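September
By Inese Paju

The shared workshop at Gruscombe takes up the back half of a building that used to store garden furniture. There is a wood side and an electronics side, with a curtain of plastic strips between them to keep the dust where it belongs. The arms are on the electronics side, past the laser cutter and the shelf of abandoned printers.

Sofia Alexiou started building there three years ago. She fixes elevators for a living and wanted a machine at home that could fold laundry. Her apartment turned out to be too small for it, and her neighbor below was tired of hearing motors at night. She paid for a bench at Gruscombe and moved everything over in the back of a station wagon.

Her first arm was printed from plans she found online. It could lift a sock. It could not put the sock down in the same place twice, and the shoulder joint stripped its gears within a month. She rebuilt that shoulder four times before she gave up on it. The parts are still in a box under her bench, and other members help themselves to the screws.

The arms she uses now came secondhand from a training lab in Uden that was closing. She drove over to pick them up with another member, Phillips, who does most of the wiring. They paid 2,000 for the lot, which included the mounts, a crate of cables and a controller that did not work. Phillips spent most of a winter on the controller. He ended up keeping the case and the power supply and replacing nearly everything else.

Laundry is a common goal for people who build this kind of thing, and a frustrating one. A cup has one shape. A dish towel has a new one every time you drop it. The arm has to find an edge, take hold of a single layer, lift it without dragging the rest along and then find a second edge. Alexiou breaks the job into short pieces and works on one of them for weeks at a time.

Most of this year has gone into grip. The fingers that came with the arms were hard and smooth, fine for blocks and bottles and useless for cotton. She tried rubber first. It held well but would not let go, and towels came away from it with a snap that threw off the next move. Foam tore. What works best so far is a woven covering, glued at the base so that it can be peeled off and replaced. It wears out and collects lint, and she changes it when the towels start to slip.

"I have a drawer of finger covers," she said. "I should write down which is which, but I don't."

She moves the arms by hand to teach them. One person guides an arm through the motion and the computer stores the path, along with what the small camera near the gripper saw on the way. Then the arm is run with the cloth in a slightly different place. The early sets had 40 runs each and were not much good. She now aims for 700 before she changes anything, and the set she was working on when I visited was supposed to reach 1,000 by the end of the month.

It is slow work. An evening at the bench goes mostly to resetting: pick up the cloth, drop it, press the key, stand back. Other members take a turn when they are waiting for glue to dry. A teenager who comes in with his mother has done more runs than anyone except Alexiou, and she pays him in pizza.

Cables have caused more trouble than software. An arm that bends and twists all evening will work any wire loose in time, and a wire that is pulled tight will snap at the plug. Phillips leaves a big loop of slack at the joints, bigger than looks right, and checks the plugs before each session. He used to tie the cables down neatly along the links.

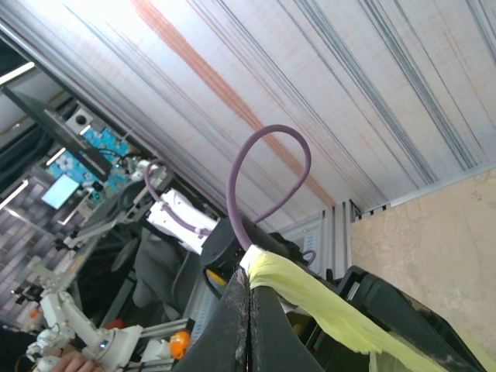

Color matters too. The first towels were white, and the software kept losing them against the bench top. Alexiou bought a bundle of cheap cloths in bright colors from a market stall and found that the thin ones gave her a new problem, with light coming through them and the edges going faint. She kept them in the mix anyway, on the grounds that real laundry baskets have thin things in them.

The bench itself is from Uvwood, a cabinet shop two doors down that was throwing it out. It has been cut, drilled and bolted so often that one end had to be braced. Phillips wants to replace it with a steel one. Alexiou says a new bench would mean measuring every position again, and for now the old one stays.

So far the system can pick up a square cloth from a heap, spread it flat and fold it once. The second fold works on a good night. Shirts are a long way off. She tried one in the spring, out of curiosity, and the sleeve wrapped itself around the wrist and had to be cut free.

Gruscombe members can see the arms running most evenings after seven. Alexiou still folds her own laundry on the bed.

COMMENTS

benchdog: We went through the same thing with rubber fingertips. A little talc helped for about an hour.

Marta K.: Does she have the parts list for the finger covers anywhere? Would like to try this on a smaller arm.

oldliftman: Good article. Agree with Phillips about the slack. Tidy wiring looks nice until it moves.

R. Teller: My son wants to know what kind of pizza.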